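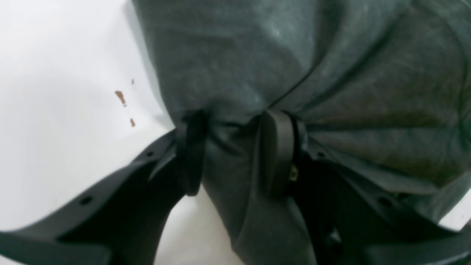 Clothes moths, anyone had luck with traps?

Dymphna M, 2020-12-09
Found holes in my good wool jumper again. I've spent 50 quid on Pestex traps since April and I'm still finding grubs in the carpet!

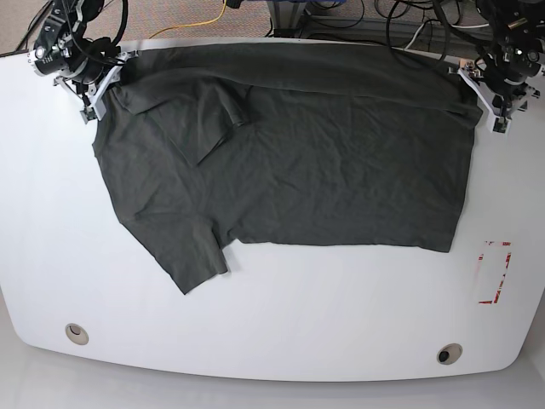 I've hoovered behind the wardrobe and washed everything I could at 50 degrees. What am I missing? 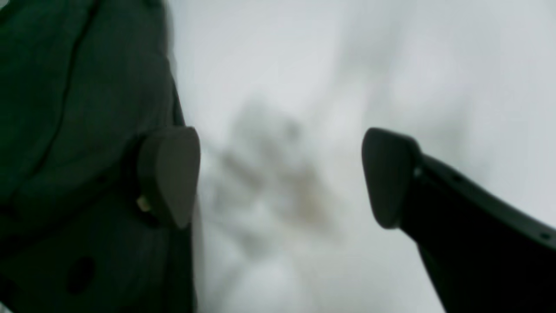

Lorcan G
Traps only catch the males. Bin them and freeze your woollens for a fortnight.

Britta Grube
Disagree, I'd keep the traps, they show you which room is worst. Mine was the landing.

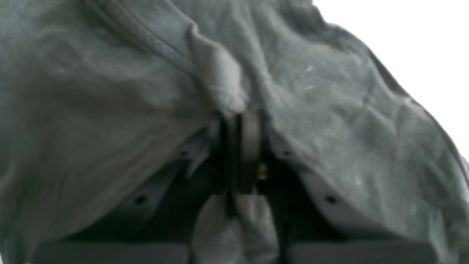

Freezing did work for me, Lorcan's right there, but bag things up first. And check all the stitching before anything goes back in the drawer. A raised seam like the one on that grey cloth is where I'd look for eggs, I go along mine with an old toothbrush.

Dymphna M
Freezer's full of turkey, so it'll have to be January!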